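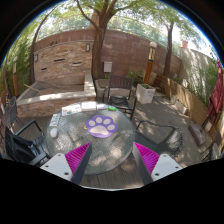
Home Products Support Community Sign in

We use cookies to keep you signed in and to remember your region. Accept Manage

Irnoletti sprinkler controller reports water used while all zones are off
Opened by: Usa Saengthong
Opened: 5 Jul 2019
Status: Closed by support, reopened by customer

Original report

The Joltevus app says my sprinklers used over 3,960 gallons in May. I had the whole schedule switched off for most of that month. The utility meter at the curb says the entire house used 1,712 gallons in the same stretch, and that covers showers, dishes and a teenager.

I have read the help page called "Understanding your usage." It says the number is "a smart estimate." I would like to know what is smart about an estimate bigger than the amount of water that came onto the property.

Controller is on the garage wall, eight zones, no flow sensor. I rebooted it twice before writing, so please don't start there.

Support reply 1

Hi Usa, thanks for reaching out! Please reboot the controller, then delete and reinstall the app. Usage numbers can look high when the weather feed is out of date.

Customer

Rebooted, reinstalled. Same number. I don't see how the weather could use water on my behalf, but I turned the weather feed off and back on anyway. I also tried to download the zone log from the website and got a page that says 403 and nothing else. I can see the usage total but I'm apparently not allowed to see what it's made of.

Support reply 2

Hi Usa, a high reading is often a sign of an underground leak. We recommend a visit from one of our certified partners. Would you like us to schedule one?

Customer

No. A controller with no flow sensor can't detect a leak. It knows when it told a valve to open and that's all it knows. And if I had a leak that size the curb meter would show it. I did the test this morning: everything in the house off, photo of the meter, waited an hour, second photo. Dial didn't move.

I also ran each zone by hand for a minute. Zones 1 through 6 came on. Zones 7 and 8 did nothing, which is correct – there has never been a wire on either terminal.

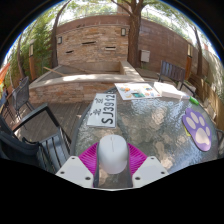

So my question is what the app thinks zones 7 and 8 are doing. In the zone settings they're both listed as "rotor, large lawn" with a run time of 20 minutes. I never set that. When I switch them off and leave the page they come back on.

Support reply 3

Hello, this is Consuelo Peñalver, I've taken over the ticket. Thank you for the meter test, it helps a lot. I opened your zone log on our side (the 403 is a permissions problem with older accounts and I've passed it on). Zones 7 and 8 are attached to a second schedule called Niser. It doesn't show in the current app. The controller is sending the signal every night and the app is counting it as water.

Please try this:
1. Sign in on the website, using a computer. The phone app won't show the option.
2. Go to Account, then Legacy Schedules.
3. Delete Niser.
4. Hold the Sync button on the controller until the light turns green.

Customer

Niser is gone and 7 and 8 now stay off. First useful answer on this ticket. The May total hasn't changed, though, and last night it added a few gallons again with nothing scheduled. I'd been told it was fixed in an automatic email that also closed the ticket. I'm reopening it until I see a full week of zeros.

Consuelo Peñalver

Fair enough. Past totals aren't recalculated, so May will stay wrong. Last night's gallons may be left over from before the sync. I'll leave this open for the week.

Comments

carrillo_dave: Same thing on my unit over on Carrillo, except my ghost schedule was on zone 3, which is a real zone. Soaked the side yard for a month.

mtnlawn: They tried to sell me the leak visit too. Get the hour meter test done first.

pbj44: Where is Legacy Schedules? I only have Billing and Profile under Account.

Usa Saengthong: @pbj44 scroll past the newsletter box, it's in small gray type. Day three here, two zeros and a four. Not convinced yet.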